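3.2 Equipment Plan and Cost per Station

We set out to learn how much of a tabletop manipulation budget really has to go into hardware, and the answer was a pleasant surprise. Each Kondum station was planned around one arm, one end effector and a work surface that could be rebuilt in minutes. The arm took most of the money. Everything the arm touches came to 408 dollars per station, including a pegboard base, a bolted-down maple board and a set of small colored blocks (Figure 4). Muriithi's first draft of the budget had set aside 600 dollars for the same items – we were delighted to move the difference into spare gripper tips. 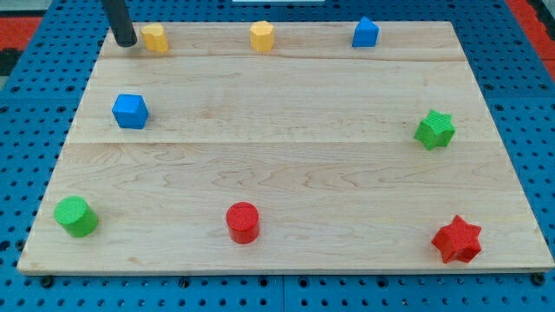
Figure 4. Work surface with eight blocks set out near the edges of the board and the center left open.

3.3 Choosing a Supplier

Quotes came from Drollon, Prangate and Szulc. Szulc had the lowest price on mounting parts but a lead time of 26 days, so we split the order. The Prangate controller, at 2337 dollars, was the largest single item after the arm, and it has earned its place: one unit can be shared between two stations.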